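Up at 6, rain until almost noon. Paid the Samell bill, 63 dollars, and walked to Jatthorpe for bread and stamps. Shoes came next. I'd let them pile up again, so I wiped down the rack and sorted what stays out. Two old pairs went in the donation bag.

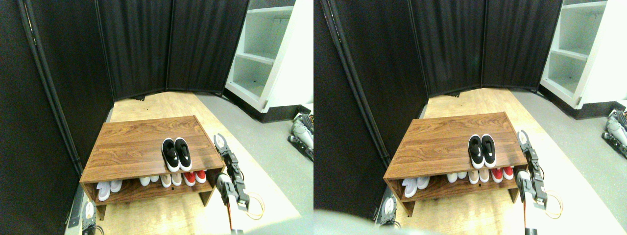

The red and white ones can stay at the end for now – I still wear them most. The black and white ones need new insoles. Soup for supper, then read to page 128 and quit. Tomorrow the closet, if my back allows.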